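4. Setting the scale to zero with a bowl on it

Okay, your Zevent kitchen scale has its batteries in and it's sitting level, so let's get it weighing! I use mine every morning for bread, and this is the part I do most.

1. Press ON and wait for the 0 to stop blinking.
2. Put your empty bowl in the middle of the plate.
3. Press TARE once. The display goes back to 0.
4. Add your flour, press TARE again, then pour in the water. (No extra dishes, hooray!)

Note: The scale switches itself off after 90 seconds if you don't touch it. It forgets your tare when it does, so I measure everything out before I start.

Caution: The limit is 4000 grams, and that includes the bowl. If you see Err 3, take everything off right away and start over from step 1.

Nesting bowls are fine too. I stack mine, tare the pair, and lift the inside one out when I need the other. The display will then show a minus number, so just press TARE again.

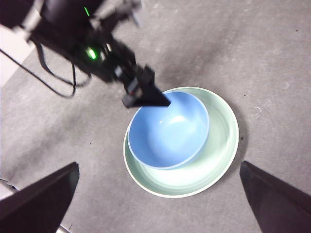 Fig. 6. Blue bowl nested in a larger pale green one.

5. To switch to ounces, hold UNIT until the display changes. Mine stays in grams, but my neighbor Costel swears by ounces for his jam.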